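Grastdale Youth Flag Football: where we are since the last report
01/10/2025

Hi Kartini,

You asked for something shorter than last time, so I'll try, but a lot has happened and I'm bad at leaving things out!

The big one first. We finished the fall season with 114 kids on the rosters, and every single team made it to the last game with enough players to line up. That has never happened in Grastdale before. Last year we lost the whole green team by Halloween (long story, mostly carpools). Khairul Setiawan moved the younger group to the early slot and I think that did more for attendance than anything I came up with.

Coaching is in better shape too. We now have 16 coaches who have been through the background check and the concussion course. Fitriani Chong took over the under-tens defense in the middle of the season and had them playing a zone by the end. A real zone! With eight-year-olds! They still all chased the ball on reverses, but so do some college teams I watch.

On the money, we've spent $1,158 of the equipment line, nearly all of it on flag belts, cones and a set of junior-size balls. The old belts had Velcro that let go if you breathed on them, and we were getting an argument over every tackle. The new ones pop when they're pulled and stay put the rest of the time. I haven't touched the field rental line yet because the town hasn't sent the bill. I've asked twice. 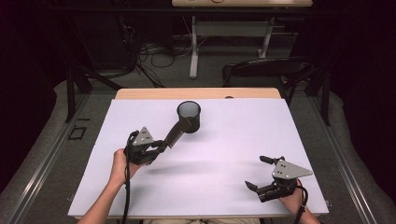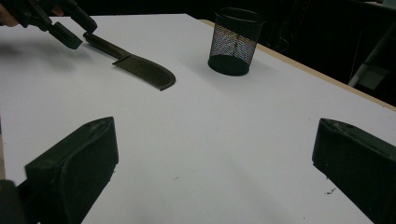

At the table, grippers in hand.

Two things didn't go so well. The Jurance tournament got rained out and we couldn't find another date that worked for both towns, so the older kids missed their only away trip. I still owe them one. We also never got the girls' team off the ground. Three signed up, which isn't enough to run a practice, so they played in the mixed division and did great there. Ilham Nair wants to try again with a free skills night at the middle school, and I'd love to put some of the leftover travel money toward that if you're okay with it.

Coming up: spring registration opens in February. Same fee as fall, same sibling discount. Syahrul Tambunan is redoing the schedule so the playoff doesn't land on spring break again, and he's got me convinced we should drop the running clock in the second half. Parents grumble about it, and it kills any chance of a comeback.

Could you let me know on the travel money before sign-ups start? I need to book the gym for the skills night and they want a deposit.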